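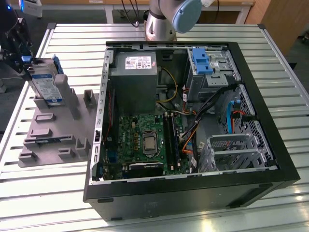
## 4.2 Composition of the discarded equipment

The household survey covered 492 addresses in eight districts of Graltmont and Sanommont. Respondents listed 1,484 items of electrical equipment that they no longer used but had not yet taken to a collection point. Items were coded by product group and by the storage place given in the interview, usually a basement, a garage or a spare room. Items under 700 g were kept in a separate class, as the Bretitz weighing scale used at the collection points does not record them individually.

Desktop computers were a problem for the coding scheme. Many respondents reported a tower as one item even when parts had been taken out of it, while others listed the parts and left out the case. We coded a tower as one item if the power supply and the motherboard were both still mounted in the chassis, as in Figure 1, whether or not a processor cooler was present. Loose memory modules and expansion cards were coded as components. Under this rule the coders agreed on most entries, and the remaining cases were settled by a second reading of the interview notes.

The storage place proved to be a better guide to later disposal than the stated age of the item. Equipment kept in living areas tended to leave the household when the household moved, whereas equipment in basements was often reported again in the follow-up interview, in the same place and with the same reason given for keeping it. The most common reason was that the item might still be of use to a relative. 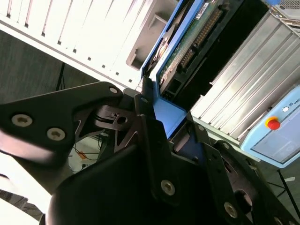 Small workshops run from home were the second source of uncertainty in the material stream. Their owners answered the household form, but part of what they stored would fall under the commercial rules if it were brought to a collection point. The form asked only for the type of product, and this was not enough to separate the two streams. In the revised form, interviewers also note visible features that suggest workshop use, such as a finned metal enclosure or a control panel with a red emergency stop button, both of which can be seen in Figure 2. An exposed circuit board was left off the list – it is just as common on opened household goods. Items with at least one listed feature are passed to the Acharya register and left out of the household totals in Section 5.

Refusals were not spread evenly across the districts. They were highest in the Sanommont districts with paid basement storage, and the weights described in Section 3.4 correct for this only in part.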